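Brotirton's bumper man on plate, welds and why he dropped the hidden mount

Saturday, December 22, 2018

Arvid Aasen has been drawing steel bumpers for off-road vehicles since he left the shipyard, and the Brotirton rear bumper is the third version of a part he says he got wrong twice. I spoke to him at the Danladi workshop, where the bumpers are cut, folded and welded.

The first question was material. The new bumper uses thicker plate on the outer wings than on the centre section. "The wings take the knocks," Aasen said. "The centre carries the tow load, but it is boxed and bolted to both chassis rails, so it doesn't need the same thickness. Putting heavy plate everywhere only gives you a heavy bumper and tired springs."

He is less relaxed about corrosion. Each bumper is drained at the lowest point of both wings, and the mounting brackets are coated before assembly. "People drill their own holes for lights and leave the edge bare. Paint it the same day. A drilled hole in a closed section rusts from the back, and you will see it when it is too late to do much."

The earlier design had a hidden mount behind the number plate. It looked tidy, and it made the upper bolts very hard to reach with the fuel tank in place. Version 3 has open brackets and two access slots on each side.
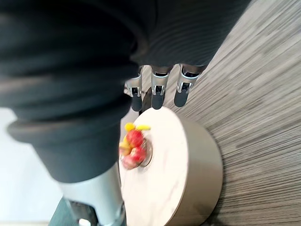
"I would like the fitter to get a socket on every bolt," he said. "You have to check the torque after the first 100 miles, and if a bolt is awkward it will be skipped." Thread lock is supplied, though he regards it as no substitute for the check.

Nnamdi Adeleke, who handles the welding procedures, explained the change to the recovery points. These used to be welded to the face of the bumper. They now pass through a slot and are welded front and back – a slower job, with more distortion to manage. "We tack the whole thing in the jig, then work from the middle out, alternating sides," he said. "Leave it clamped until it has cooled. If you release it early the wings pull in and the gap to the bodywork is uneven."

The part number is 1706, and it replaces the version sold until September. Existing brackets cannot be reused, as the hole spacing has changed. Asked about a matching front bumper, Aasen said the winch tray was drawn but the airflow to the radiator still bothered him.

"I have moved the lower opening 2 times," he said. "It may move again."

14 shares
3 comments

Related
Cliren rock sliders: fitting notes
Choosing a winch rope for winter use
Bamerville trail day route changes
Steel or alloy skid plates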